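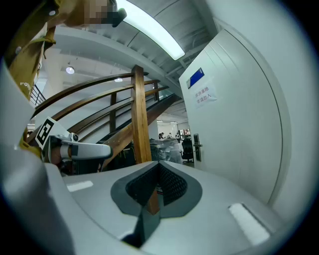 Photo: Paweena Chantharasri

Paweena Chantharasri builds hand-held grippers in a shared workshop in Brorkton. They have no motors. The operator closes the fingers by hand, a camera on the body records what the fingers do, and the recordings are later used to teach a robot arm the same job. She works with them in pairs, one for each hand.

The current version is the second. The first, which she called Viseck after the street she lived in, was abandoned in November. "The body flexed," she says. "You squeezed the handle and the camera mount moved with it. Every measurement of the finger gap was wrong by a different amount."

The new housing is white, printed in two halves and screwed together. A black-and-white square marker is fixed to the outside, so that software can work out where one gripper is when the other one sees it. She printed the first markers on glossy paper and lost most of an evening to reflections from the strip lights. "Matt paper, flat backing. If the square bends, the angle is rubbish."

The lens is a fisheye. I asked whether the distortion was a nuisance. "You calibrate it once per lens and then leave the focus ring alone. I put a drop of glue on mine. What I need is the fingers and the room together, because the position tracking uses the room."

Stairs suit the tracking well, she says: posts and rails give it plenty of edges. A plain white door gives it very little, and if a door fills too much of the view the position starts to drift.

Each gripper weighs 568 grams with its battery. She would like to lose 126 of those, mostly from the handle. After 30 minutes her wrist tires and the movements get sloppy, and sloppy recordings are thrown away.

The finger joint is the part she is least happy with. It runs on a plain pin, and play develops in the hole. A bushed version is drawn but has not been printed. The files for the body are shared with a group in Plalldale, who have asked for a left-handed trigger. "It's on the list," she says, "after the joint."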